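4 min read

Button Layout and Grouping on a Household TV Remote

Hiyori Uchida
January 2022

2. Method

The study looked at how keys are grouped on a common black TV remote and how quickly a user can find a given key. Each of 15 participants was handed the remote and asked to press keys named aloud, 31 in total. Time was taken from the end of the spoken name to the press. Keys were sorted into zones before testing: navigation pad, upper cluster, small keys below the pad, and number pad.

The zones were defined by position and shape, without regard to function. A menu key beside the pad was therefore counted with the pad. Participants sat at a table and could hold the remote in either hand. Room lighting was not controlled, and sessions ran in both daylight and lamp light.

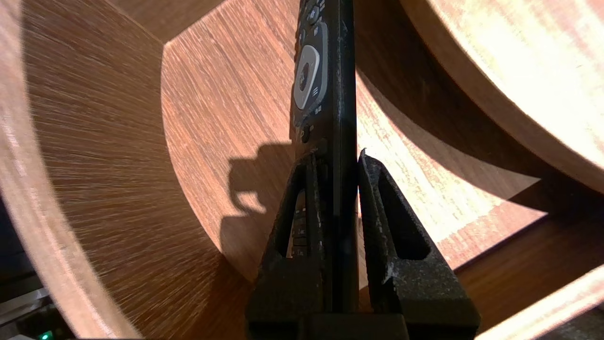
Figure 4. Remote upright, seen nearly edge-on. The light gray ring of the navigation pad stands out from the dark keys.

3. Results

The navigation pad was found fastest in all sessions. Participants reported using the ring as a starting point and moving outward from it. Keys in the upper cluster took longer, and most wrong presses happened there. The keys are small, black on black, and close together.

The number pad gave mixed results. Participants who used it at home found it without looking. The others turned the remote toward the light first, which added more than 40 percent to their times.

4. Limits

Only one remote was tested. The Kudo unit planned as a second sample arrived in February and was left out. Hand size was not recorded. Key travel was not measured, so slow presses and slow searches cannot be told apart in the data.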